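Buying a robot cell for PC strip-down and rebuild: questions we get asked
By the Etton equipment desk
7 Sep 2018

These answers are for repair shops and refurbishers putting together a first budget. Prices change, so ask for a written quote before you commit to anything.

What does a basic cell include?
One arm, one gripper, a table, a fixture plate and a camera. Our standard package uses the Closar gripper. The control computer is quoted as a separate line.

Can one gripper handle every part?
Usually not. Processors, memory and cables all need a different grip. Start with the part you handle most and choose fingers to suit it. Spare fingers cost £23 a pair and you should allow for several pairs in the first year.

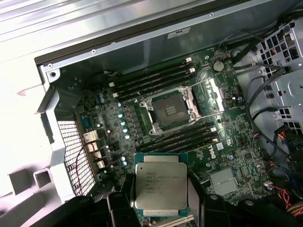

Processor held level between the gripper fingers, with the open socket behind it.

What kind of table do I need?
A rigid one. A ribbed aluminium top is a good choice for a tower laid on its side. Office desks move when the arm stops suddenly, and you will lose time setting positions again. Measure your largest case with the side panel off and add 300 mm all round.

How much height should I allow?
More than most people plan for. The arm has to come down into the case from above, so the depth of the chassis counts as well as the height of the table.

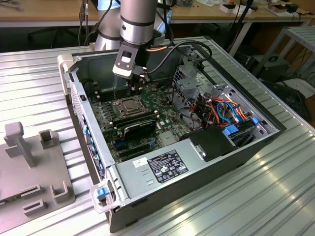 Check for shelves, light fittings and pipework over the space before you order. If the ceiling is low, ask us about a shorter wrist before looking at a smaller arm.

Do I have to buy fixtures from you?
No. 3D-printed plates are fine for trials, and many customers print their own holders. Budget for reprints, as the first layout rarely suits the second model of computer.

Will cables inside the case be a problem?
They can be. Tell us which models you process and send a sample with its wiring left as it normally arrives. Cable handling is priced after we have seen the sample.

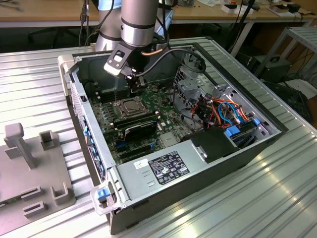 What does installation cost?
Installation by Roltis is £2,624 for a single cell, which covers delivery, levelling and first set-up. Electrical work on your side is extra. Allow five working days on site.

Should I pay for a camera on the arm?
Yes, if you handle more than one model. A fixed camera gives a good general view, but the arm and gripper can block it. Leave room in the budget for both.
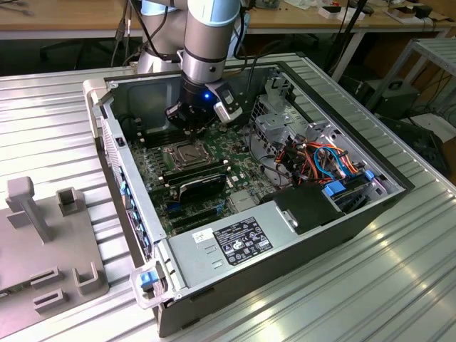
Gripper over the motherboard, camera module to its right.

Can I hire before I buy?
Yes, through our Campbell branch. Part of the hire charge comes off the price if you order before the hire ends. Fixtures made for your own models are not refundable.

Contact: Etton equipment desk | © Etton | Back to top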